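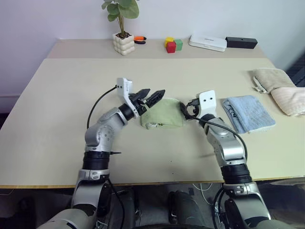

Both grippers at the green cloth, folded towels lying on the right.

Subject: Re: Lallis two-arm kit, worth it for a small laundry?

Hello all,

I reply to the question from Gravley, which I quote here so that the new subscribers can follow.

> We are a small laundry and we wash mostly for guest houses. Gonano has
> offered us the Lallis kit on a trial, two arms with grippers, cameras on
> the wrists and the folding software. The seller says it can be folding
> on the first afternoon. Has anybody on this list used it with real
> towels, and not only with the ones from the box? I would like to know
> what goes wrong, how much of my own time it takes, and if the support
> answers. We have no engineer here. My brother-in-law can solder.

We at Hrnčiar have had the kit on trial from Gonano for 6 weeks, so I can answer a part of this. I must say first that we are a repair workshop for textile machines and we are not a laundry, therefore our speed numbers will mean little to you. I look mainly at how the thing is built and how it behaves with soft material.

The first afternoon: no. The mounting took us one day, and the calibration of the wrist cameras took the next morning. The manual explains the calibration on two pages and one of these two pages is for the older bracket. When you have done it once it is simple, and the second time I needed less than an hour. Ask Gonano for the new sheet before you start. They have it, they only do not put it in the carton.

Towels: the result depends very much on the fabric. Flat cotton of a medium weight is good. A thick towel with a soft pile is also good, if it is not too big. Thin cloths are more difficult, because the fingers sometimes take two layers when they should take one, and then the software believes that the fold is finished. Labels are a special trouble. If the label stands out at the edge, the gripper likes to take the label and not the hem. You can change the minimum grip width in the settings and this helps, but then the small cloths are refused more often. I did not find a value which is right for both.

We made a longer test in August with mixed pieces, mostly hand towels and kitchen cloths. From 1615 pieces the system asked for help with 514. This sounds bad, and for production it is bad. But please read it with care: we left the settings the same for all sizes on purpose, and I think that a laundry which sorts first would have a much better result. Somebody who has sorted by size, please write your numbers to the list.

Your own time: in the first week I was beside the table nearly always. After that I looked every 10 minutes, and I kept the sound of the warning loud. Cleaning of the camera windows is needed every day, as the lint is everywhere. Use a dry soft cloth. The cable at the wrist must have enough slack, otherwise it pulls when the arm turns far to the outside. Ours was fixed too short in the beginning and we got position errors which I could not understand for two days.

Table: take a surface with a calm colour and no shine. On our first table, which was glossy, the cameras had difficulty to find the edge of a white towel.

Support: they answer by e-mail, usually on the same day, and politely. On the telephone I never reached a technical person. One spare finger was sent to us without cost.

Would I buy it? For our purpose, which is learning, yes. For a small laundry without an engineer I would take the trial, but I would not sign the yearly service contract before the trial is over. Read in the contract who pays the return transport of the arms. They are heavy, and in our papers it was the customer.

If you want our settings file, write to me off the list and I will send it. Please tell me which software version you have, the old one cannot open it.

With kind regards from the workshop at Hrnčiar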